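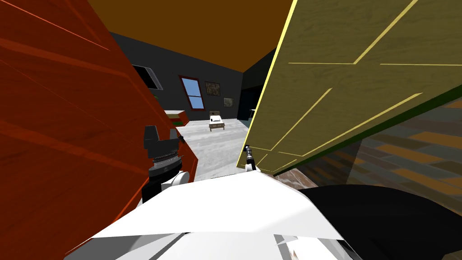

1. Background to the visit

Our project group went to the open day at the Tredix lab in Matatholm in November. The visit counts toward the automation module, and each group has to hand in one written report on a demonstration it attended. We chose the simulation demonstration, which was led by Els Bosman and Pieter De Bruijn. The group members were Horațiu Pană, Golshifteh Ghasemi and Hendrik Vandenberghe. Horațiu wrote sections 1 to 3, Golshifteh wrote section 4, and the rest was put together by all of us.

We arrived at 9:30 in the morning and were put in a group with students from another school. The day had a welcome talk, the simulation demonstration, a tour of the mechanical workshop and a question hour. This report covers the demonstration and the question hour. The workshop tour was mostly about gearboxes, and Hendrik is using it for his own paper.

2. What the demonstration was about

The lab is working on a two-armed robot for household tasks. Before anything is tried on the real machine, the tasks are practiced in a simulated home. The software they use for this is called Pokgate. It draws the rooms and furniture and calculates how the robot's arms move and what they touch. An operator controls the arms from a desk and watches the result on a screen from the robot's point of view.

The task we were shown was working close to large wooden panels. In the view at the start of this report, the white body of the robot is at the bottom and the two arms reach into the gap between an orange panel and a yellow one. The black gripper of the left arm is easy to make out. On the right there is much less to see, only a thin finger and a short piece of the wrist by the lower edge of the yellow door. The rest of the room can be seen through the gap, with a low white table and a window at the back.

Ms. Bosman explained that doors are a good subject for practice for two reasons. A door moves along a fixed path, so the gripper has to follow that path or it will slip or push against the hinge. A door also takes up a lot of the view when the robot is close to it, and the operator then has to work with less information.

3. How a session is run

Mr. De Bruijn went through the steps of a session. We wrote them down as follows.

The operator loads a room and places the robot at a starting point.
The software checks that both arms answer to the controls.
The operator drives the robot to the furniture and starts the task.
Every movement of the arms and grippers is saved.
At the end the operator marks the attempt as a success or a failure.
The room is reset, and the next attempt starts with small changes, such as different colors or a different starting point.

A full set for one task is 100 attempts. The failed ones are kept. Mr. De Bruijn said that students often ask why, and that a failed attempt shows where the arm was when things went wrong, so it is useful later when the control program is adjusted.

The colors of the rooms are changed on purpose. We had first thought that the strong colors were a design choice. The lab does this so that the control program does not learn to depend on one kind of wood or one kind of wall.

4. Trying the controls

After the explanation, visitors could try the controls. Each person got 4 minutes. There are two hand controllers, one for each arm, and a foot pedal that moves the base of the robot forward and back.

Golshifteh went first from our group. She found the left arm easy to use but lost track of the right one when it went behind a door. She opened one door and then hit the other with the elbow of the arm. The software stopped the arm and showed a warning, and she had to back up with the pedal before she could go on.

Horațiu had the most trouble with distance. On a flat screen it is hard to tell if the fingers are touching the edge of a door or are still in front of it. He closed the gripper too early twice. Ms. Bosman said that new operators usually need 8 sessions before they stop doing this. There is an optional second view from the side, but it was turned off for the open day.

Hendrik did not try the controls and kept the notes.

5. Question hour

We had prepared questions in class and got answers to most of them.

Does a task that works in simulation also work on the real robot? Not always. The shape of the furniture carries over well, but friction in the hinges does not. Real doors stick, and simulated ones only do so if someone enters the right values.

Who makes the room models? The first rooms were bought from a company called Farkas. Later ones were made at the lab by interns, who need 2 days for a simple room with furniture that opens.

Can the robot feel the door? The simulated arms report force at the wrist, but the operator only gets it as a number on the screen. The controllers do not push back. Mr. De Bruijn would like to change this, but the hardware is expensive.

We also asked what an attempt costs compared with one on the real machine, but they could not give us a figure.

6. What we will use in our own project

Our own project is a small single-arm setup that opens a drawer. After the visit we changed two parts of the plan. We will save failed attempts, which we had planned to delete. We will also add a second camera to the side of the drawer, because of the problem Horațiu had with judging distance.

We have not decided yet if we will build a simulation. Golshifteh is in favor of a very simple one with only a box and a drawer. Hendrik thinks the time is better spent on the gripper. This will be discussed with our supervisor at the next project meeting, and the updated schedule will be attached to the interim report.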